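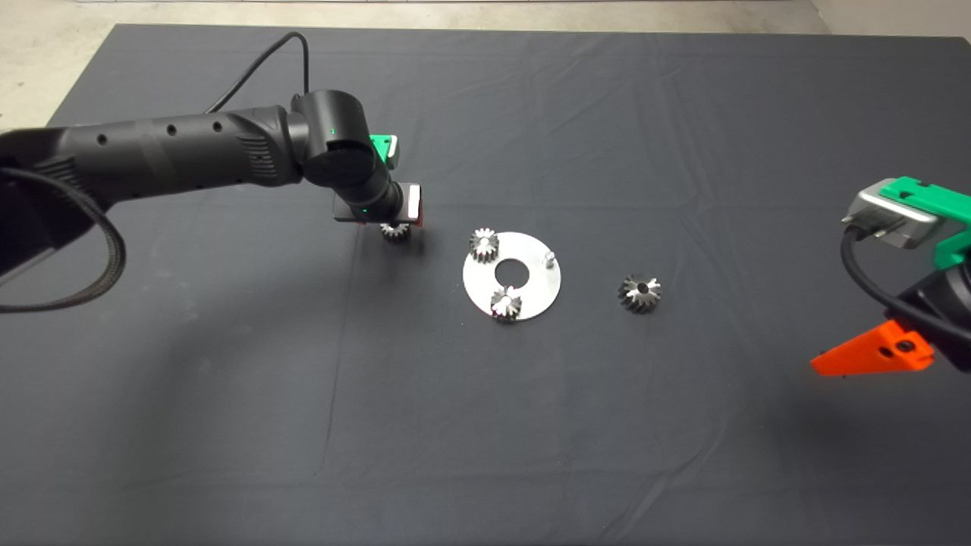 Section 9. Changing an assembly station to shared operation

Read this section before the first shift in which the Janus cell takes over gear placement. The operator's job changes from placing parts to staging, checking and clearing faults.

1. Log in at the station panel with your own badge. The shared login was withdrawn on 2/3/22.

2. Stage the bevel gears on the cloth, teeth up. Do not stack them.

3. Set the plate flat within reach of both arms and select program 14.

4. Step behind the floor line and press START. The first cycle runs at reduced speed and may take up to 183 seconds.

5. Check each gear by hand at the end of the cycle. Record rejects under the operator code – not the cell code.

CAUTION: Do not reach over the table to straighten a part while either arm is enabled. Press HOLD first.

NOTE: After three grip faults in one shift, stop and call the cell lead (Liam Coughlan, Tornero line). Operators do not adjust gripper fingers.

NOTE: Piece counts from the cell are not used in individual output reports. Time spent clearing faults is booked as normal work.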